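Udham Roadside Audio Guide
Section 3: Planning and following a route
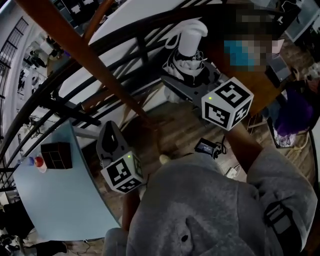
3.1 Before you set off

1. Connect the guide to your phone and open the Routes page.
2. Choose a route. Each entry shows its length in miles and the number of stops.
3. Press Save offline. Wait until the bar is full before closing the page.
4. Set your start point. If you are joining part-way, pick the nearest stop from the list.

Note: The longest route, Novach Coast to Yu Crossing, is 866 miles and is saved in 16 parts. Parts can be saved one at a time.

3.2 On the road

1. Start the route while parked. The first announcement plays after the vehicle moves off.
2. Stops are announced twice: at 2 miles, and again at the turning.
3. Where a stop has no sign or car park, the guide reads out a landmark, such as a gate or a water tower.
4. To skip a stop, press Next. Skipped stops stay in the list and can be put back later.

Caution: Do not change the route while driving. Pull over where it is safe and legal to do so.

Caution: Some tracks marked "dry weather" are closed from February until the ground hardens. Check locally.

3.3 If the guide loses its position

1. Carry on to the next junction. Position is normally restored within 3 minutes.
2. If it is not, press and hold Locate until the tone sounds.
3. If there is still no position, choose your stop by hand (see 3.1, step 4).

Route notes: Graça Cunha and Obed Darko.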